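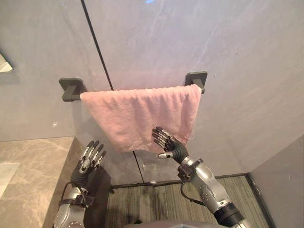

Das rosa Handtuch und die rechte Hand, die Fingerspitzen am Stoff.

Eigentlich wollte ich nur kurz bei der Robotik-AG in Drellville reinschauen. Drei Stunden später hocke ich immer noch da und fiebere mit einem Handtuch mit! Die Aufgabe für den Wettbewerb klingt ja auch so harmlos: Frottee auf der Stange gerade ziehen, Kante auf Kante, fertig. Nur macht Frottee eben, was es will, und das Programm (Projektname: Vatunik) muss damit klarkommen.

»Im Januar haben wir noch mit Geschirrtüchern geübt, das war Luxus«, sagt Britta Janssen, die die 13 Jugendlichen betreut. 260 Versuche stehen inzwischen im Logbuch, und über jeden wird gestritten. Analyn Navarro zum Beispiel will den Daumen früher schließen, die anderen finden das viel zu riskant – und ich, völlig ahnungslos, bin natürlich für Analyn.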